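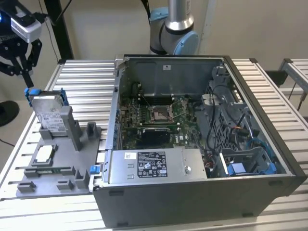 Bench inspection, computer assembly station
Site: Storham workshop, room 2
Date: Monday, February 27, 2023
Checked by: Imke Görtz
Second check: Vimala Shetty

1. Computer case
Side cover off, case lying stable on the slotted table: OK
CPU socket empty, lever not bent: OK
Memory slots empty, no dust inside: OK
Comment: The black cables at the drive cage are still too near the rim. Please tie them before the next build.

2. Power supply
Label readable: OK
Mains cord unplugged before hands go in the case: OK
Comment: I ask again that everybody signs for this point personally. On the last sheet one signature was missing.

3. Fasteners
Visible screws seated, heads not damaged: OK
Screw holes clean: OK

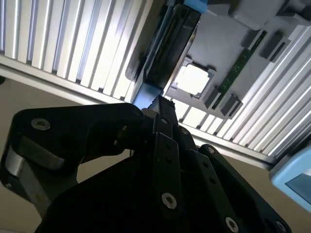 Photo: Storham workshop / I. Görtz

Comment: Screws were checked by hand with the hex key from drawer 43. One was a little soft and I tightened it. Mr. Bowen wants to repeat this check every 30 days, I agree with him.

4. Parts holder
Holder fixed, does not move when pushed: OK
Clips hold the memory without force: OK
Edges of the board free from sharp places: see comment

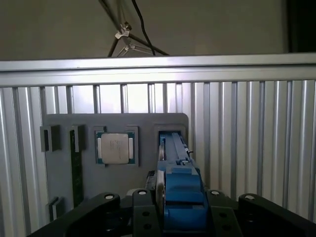 Comment: I felt one small burr at the lower edge and removed it with a file. After this, the edge was smooth. Spare clips are ordered from Duvine, but they have not arrived yet.

5. Floor and access
Path to the door free: OK
Emergency stop tested: OK

Open points: cables (point 1), spare clips (point 4).
Responsible: Eluned Powell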